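Ticket 231 – Glass table rocks when leaned on
Opened by: Salamatu Ayaaba
Assigned to: Halfdan Vídalín
Location: Metulville, second floor
Status: Pending parts
Opened: 31/08/2020

Reported problem
The round glass table tips slightly when anyone presses on the rim. You notice it most when setting something down near the edge. It did not do this before the new carpet went in.

Halfdan Vídalín
Checked the bolts on the base. Two were loose, both tightened. The rocking is less but still there. Please keep anything heavy off the glass for now. The tray and a paper bag are fine.

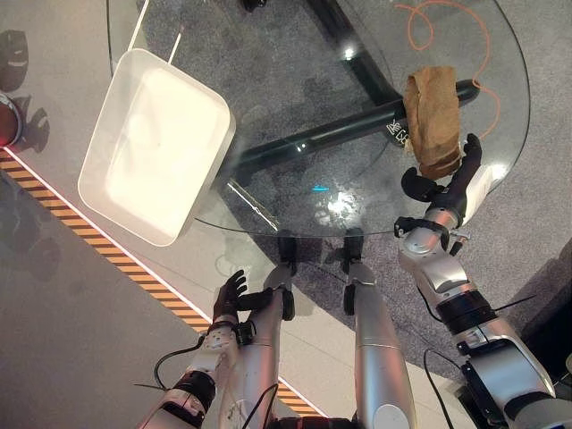 Round table with white tray and brown paper bag. The black base shows through the glass.

Salamatu Ayaaba
It still moves on the window side. I turned the top a quarter turn and the movement stayed in the same spot, so I don't think the glass is the problem.

Halfdan Vídalín
Agreed, that points to the base or the floor. Put a level on the carpet and there is a dip under one foot, 8 mm at the deepest. The old carpet had a thicker pad and probably hid it. Tried a folded piece of card under the foot – steady for a day, then it flattened.

Vibeke Bach
Frandsen has screw-in leveling feet but the thread has to match. Can you measure before I order? They only sell them in bags of 100.

Halfdan Vídalín
Thread is M8. We don't need 100. Asking Unell if they will sell us a set of four.

Also, the orange cable on the carpet needs to be moved before I tip the base over to fit the feet. Leaving the ticket open until the parts come in.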